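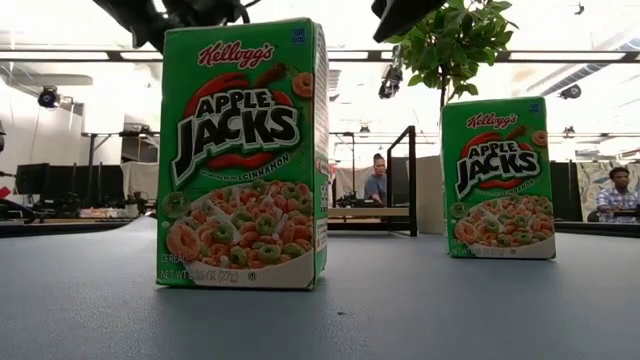 Who has to stand clear when a two-armed bench robot is on slow speed?

Hello all. We've just been given a pair of arms on one bench for a box stacking job, and I've been asked to write the house rules before August. My colleague says slow speed means people can reach in to straighten a carton. I'm not comfortable with that, but I'd like to be fair to him – he has done this far longer than I have! What do the rest of you do?
Signe Vídalín

Reaching in is the habit I would stamp out first, however slow the arms are going. Ours is simple: pause both arms, say so out loud, wait for the answer, then put your hand in. Pausing one and leaving the other live doesn't count.
Gultano

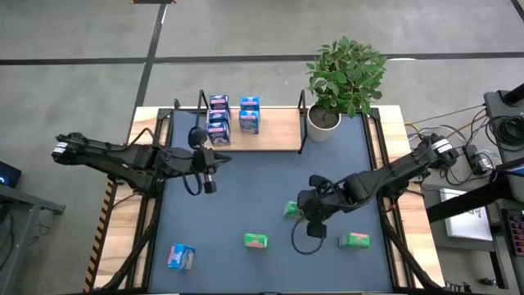 Floor and edges deserve a page of their own in your rules, Signe, and they're usually the bit that gets left until last. Walk right round the bench before each session and look down as well as across. With yellow-and-black tape along one side only, people will quite naturally take the untaped side to be the friendly one, so I'd mark every side they can walk up to. Cables running over the floor to an arm's base want a cover or a different route, and I'd have the power strip up off the floor too. We keep 60 cm clear all round (our own figure, so do measure your arms at full stretch) and it has served us very well.
Jarari

slow is still moving. check your risk assessment, it should say
Nishad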